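August
by Jingyi Fan

Muslin is a cotton fabric in a plain weave, made in weights from very sheer to fairly coarse. The name is usually traced to Mosul, a city in present-day Iraq. Fine muslin was woven by hand in Bengal and exported widely before factory-made cloth took over much of the trade.
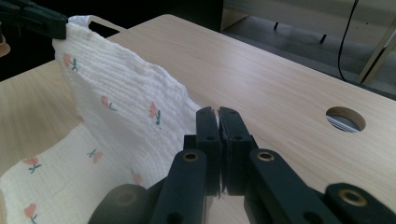 Lighter grades are used for baby wraps, curtains and summer clothing. Cooks strain stock and soft cheese through unbleached muslin. Dressmakers sew a trial version of a garment in cheap muslin before cutting the final cloth, and the trial piece is itself called a muslin.

Cotton muslin can shrink in the first wash. Parnby, a small mill, sells its plain cloth in 15-yard and 80-yard rolls.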